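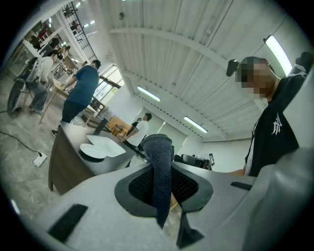

Gripper view, Friday, July 29, 2022. Knit sleeve on the finger, plate and tray over on the desk.

stuvunell_fan
So we're collecting demos for the plate task at Storkstead and I want opinions on the knit sleeves. I like them! Plates feel way less slippery to me and I squeeze less. We did 40 demos with them this week (two people trading off) and I only tossed two.

ditent
Two out of 40 is great, but are you mixing them with the bare finger stuff from June? I did that once and spent days wondering why the policy kept fumbling the grasp.

stuvunell_fan
Mixing, yeah. I figured variety helps?

ditent
Variety in plates and tables, sure. A different fingertip is a different hand. I'd keep them in separate folders and train on the knit ones first.

pacheco_bench
Gotta disagree with ditent. I mixed two kinds of pads and it came out fine, maybe a little better. What bugs me more is the background. You've got people leaning over tables and lights blazing in the top of the view. Are they in every demo?

stuvunell_fan
Nope, people wander, it's a busy room. I kind of want that in there, the thing has to work with folks around.

pacheco_bench
Fair enough. Then move the tray between takes too, or it'll just learn the desk.

ditent
Agree on the tray. Still say split the folders, you can always merge them later.

stuvunell_fan
OK ok, splitting tonight. Will post both runs when they finish training.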